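Workshop notebook, Sat 23 July
Bench top, oil finish, and the matter of the cup
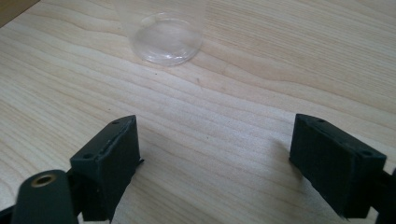 4 min read

Top is back in the shop and I'm calling it finished, pending Séverine, who hasn't seen it and will have views. Putting everything down now while I still remember which of the finishing steps were decisions and which were accidents.

The grain first, as it's what we paid for. Long bands running on the diagonal, with a few wide arcs over on the right that I spent a whole evening in April trying to plan around and then gave up on. I'm glad I gave up. Lợi's opinion at the time was that the arcs were the only interesting part of the board and I was proposing to saw them off and put them in the stove. I have written this down so he can stop bringing it up.

Finish is Oleo, the clear one, thin coats, wiped on and wiped off again before it had time to get ideas. The can says two coats. I did two coats. This is the first time in the history of this notebook that I've done what a can says, and I'd like it noted. Rubbed down between them with the worn gray pad, the new one being too keen and leaving tracks you only find when the light comes in low.

Color: it stayed pale. I'd braced for orange. The Tollier sample we did on the offcut went the shade of a boiled sweet within a week and is now propping up the short leg of the drill press, where its color bothers me less. The Oleo piece kept its beige with the grain lines a bit more toward honey, and it dries matte, so you can read a drawing on it without moving your head back and forth like a pigeon.

Sanding, for whoever does the second top (Lợi, I am looking at the rota and it's you): stop at the grit on the yellow card. I went one finer on the test piece to show off and the oil sat on it looking bored. Vacuum, wipe, wait, wipe again. The second wipe always comes up dirty. I don't know where it comes from and have stopped asking.

Now the cup. Clear plastic, the thin sort from the sleeve above the sink. The case against it is simple enough: you can't see it. The grain goes straight through the sides and out the back, slightly bent, and all you really get is a bright ring where the bottom is. Good demonstration of how nice the wood looks. Terrible thing to have near your elbow. Lợi has already lost one to the floor this week (water, thankfully) and claimed the table was empty when he put his notebook down. From where he was standing I suppose it was.

Proposed rule, to be ignored by all of us starting Monday: drinks on this bench go in something with a color. The mugs are ugly but they are extremely visible, and I believe that's why they were cheap.

Related, the ring test. Left a glass of water standing on the oiled offcut for 12 hours and wiped it off. No mark I could find. Did the same with coffee for 20 minutes and got a faint arc that came out with a damp cloth and some muttering. So the finish will forgive a spill if you get to it before lunch. It hasn't been tried with anything from the solvent shelf and I'd ask that nobody volunteer. Séverine wants it tried with red wine, in the interests of science, and has offered to supply the remainder of the bottle.

Cost, before I'm asked. The board from Ninh was 300 delivered, which hurt, and which included a driver who refused to bring it past the gate. Oil came out of the cupboard. The pad was free in the sense that I can't find who bought it. I've put the receipt in the blue folder under Furniture, after trying it under Materials and being told by a colleague I won't name (S.L.) that a table is furniture even when you've made it yourself.

Things left over:

Underside has one coat only. I ran out of daylight and enthusiasm on the same evening. It needs its second before the damp weather or the thing will cup, and yes, I've heard the joke, Lợi made it twice.

Edges want easing a touch more. The front one is fine but the back still catches a sleeve.

The old Clituvow top is leaning in the corridor and has been described as a hazard by two separate people who then walked around it. If it hasn't gone by next weekend I'm cutting it into shelves for the paint store, and anyone with feelings about that should write them below.

Check the fixing screws after a week. They've been left a little slack in the slots so the wood can move. Please don't helpfully tighten them.

Lợi, the yellow card is in the drawer with the pencils.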